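4.3 Fitting the under-sink water filter

The Drekness 300 filter unit is fitted to the cold supply only. Do not connect it to a hot supply or downstream of a boiler.

Before starting, empty the cupboard below the sink and check that there is a clear height of at least 372 mm between the cupboard floor and the underside of the bowl. The cartridge is removed downwards and needs this space.

1. Close the cold isolating valve and open the tap until the flow stops.
2. Place a tray under the supply hose.
3. Undo the hose at the valve end. Use a second spanner to hold the valve body.
4. Fit the Clustbridge tee to the valve with the arrow pointing towards the tap. 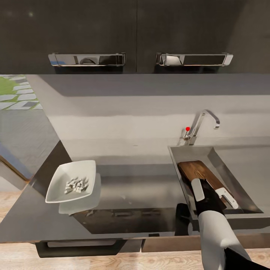
5. Reconnect the hose to the upper port of the tee. Tighten by hand, then by a further quarter turn.

CAUTION: Do not use jointing paste or tape on the tee. The washers supplied make the seal.

6. Hold the bracket against the side panel and mark the two fixing holes. The hole centres are 187 mm apart.
7. Fix the bracket with the screws supplied. For panels thinner than the screw length, use the short screws from bag B.
8. Hang the filter head on the bracket and push the inlet pipe fully home in the port marked IN.

NOTE: Pipe that has been cut at an angle will leak. Cut it square and remove any burrs.

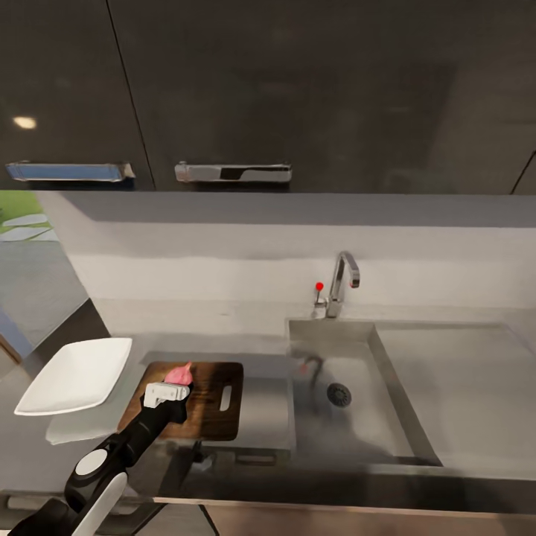
9. Run the outlet pipe to the tap tail. Keep bends wide and clear of the waste trap.
10. Insert the cartridge and turn it clockwise to the stop.
11. Open the isolating valve slowly and check each joint.
12. Flush the cartridge with 27 litres of water before first use. Discard this water.

If a joint weeps, close the valve and release the pressure at the tap before remaking it. Replacement washers are listed in section 7 under Schwaiger fittings.

4.4 Resetting the cartridge indicator

Issue date: 5 Aug 2020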